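Flower Sorters and Chore Raters Wanted, Part Time, Kirkholm

Posted Thursday, May 28, 2026
Muvwood Home Tasks Group
Job reference: 778
Location: Kirkholm, ground floor, use the Maritz Street door
Hours: Mornings or afternoons, 4 hours per session
Start: June

About the job

Can a machine do the chores yet? We get asked this at parties, usually by someone holding a dish towel. The short answer is "some of them, slowly, if you put everything back where it was." The longer answer is what we're hiring for.

Muvwood tests robot arms on household and shop-floor work. This season the work is flowers. They are artificial, so your allergies are safe and your romantic hopes should be kept modest. The arms are supposed to pick up loose stems from a table, one at a time, and get them into a vase in a way that a florist's counter or a front hall could live with. A reasonably patient ten-year-old can do this. The arms have a much bigger electric bill.

We need people who will lay out the stems, watch what happens, write it down plainly and tell us whether they would accept the result in their own home. We have plenty of engineers, and all of them think the bouquets look great.

What you'll do

Set up the table before each run from a layout card. A rose that the card wants facing left should face left.

Watch the run from start to finish without helping. This is the hard part. You will see a gripper go past a stem by the width of a pencil and your hand will start to move. Keep it in your lap.

Fill in the rating sheet after each run. It has boxes for dropped stems, bent stems, leaves gone missing and a line marked "Would you leave it like this?" We read that line first.

Reattach leaves where you can. Put the rest in the spares drawer, which is already a sad place.

Stop the run if anything looks wrong. You will be shown how on your first morning, and you will never be told off for stopping one too early.

The work, as you'd meet it:
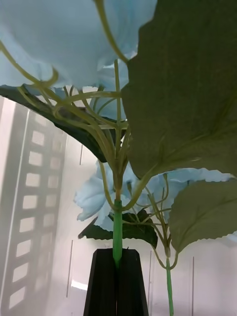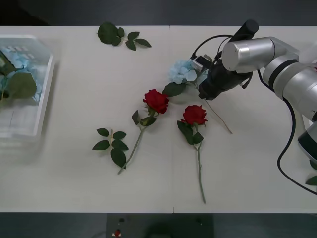
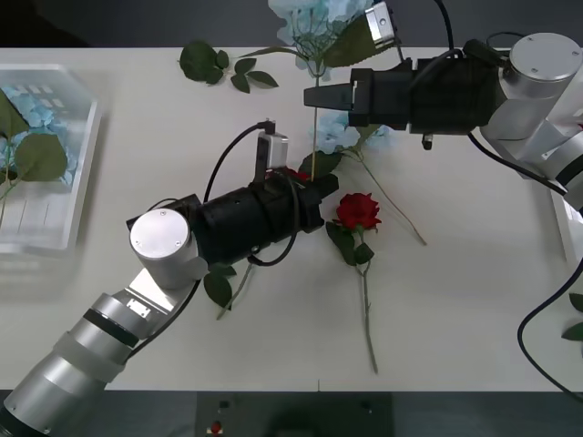
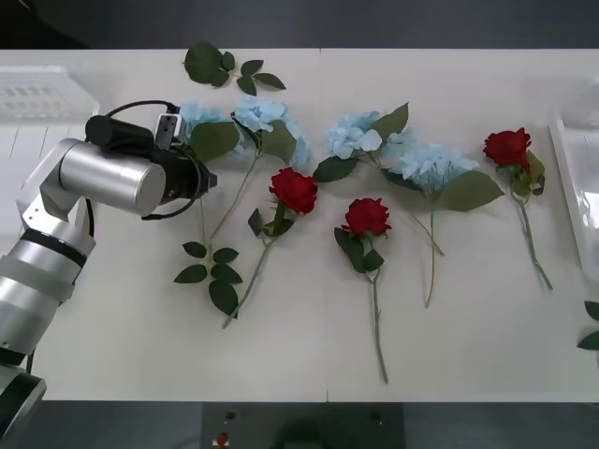 Blue flowers in all four; the red roses are on the table in the second, third and fourth.

What it pays

Raters are paid by the session, at the rate given in the letter we send with your interview time. Training sessions are paid the same as any other. If the equipment sulks and we send everyone home, you are still paid for the full session. There is coffee. The machine that makes it is fully automatic and has been out for repair twice, which we try not to read too much into.

Who we're looking for

You have done actual chores, for money or for family. Past raters have come from hotels, grocery stores, school kitchens and large households. Shop experience is welcome, and if you have worked a flower counter in the week before Mother's Day we would like to hear from you very much.

You can sit still and pay attention to something slow. One stem can take a while. Then it can take a while again.

You can write a clear sentence. "Stem slid out of the grip on the way up" is useful. "Robot confused" is a guess about somebody's feelings.

You are at ease being unimpressed. The team is friendly and hopeful, and they will be standing right behind you. We need you to say the bouquet looks as if it lost an argument, if that is how it looks.

You can tell a hydrangea from a rose. We'll teach you the rest.

You don't need

A degree, any coding, or an opinion on the future of mankind. You don't need to like robots. One of our best raters last season disliked them quite a lot and had lovely handwriting.

Please don't apply if

You want to drive the arms. That's a different job, it's filled, and there is a line for it.

You expect to see one fold a fitted sheet. So do we, every year. The sheet trial is on hold.

You sell artificial flowers and would like us to switch suppliers. Write to the purchasing desk instead.

A fair question

People sometimes ask at interview whether they would be helping to put florists, or themselves, out of work. You're welcome to ask it too, and we won't mark you down. Our own view is that anyone who can strip a stem, wrap a bunch, make change and talk a nervous customer out of carnations has a good many years left. Last season the group logged 100 runs on the single-stem task and raters marked "Would you leave it like this?" with a yes often enough to keep us going and a no often enough to keep us humble. The towel folding results are in the Bouvier report, which we'll lend you if you ask and promise to bring back.

Practical details

Sessions are mostly seated, with some standing and reaching across a table. Closed shoes, no dangling scarves or long necklaces, and hair tied back if it's long. Phones stay in the lockers during runs. Tell us if you need a different chair, a larger-print rating sheet or a break schedule of your own, and we'll set it up before you arrive.

You must be 18 or over. We ask for at least two sessions a week through the end of the season. You can choose which ones, though the early Monday slot goes unloved and whoever takes it gets first pick of the rest.

How to apply

Send one page to the Muvwood hiring desk, Room 243, Kirkholm, or hand it in at the front counter. Put the job reference on it. A resume is fine but we would sooner have a few lines on the chore you do best, the chore you do worst, and which of the two you would trust to a machine. Handwritten is okay.

If you're shortlisted you'll come in for an hour, watch a run and fill in a sheet. Please don't bring flowers.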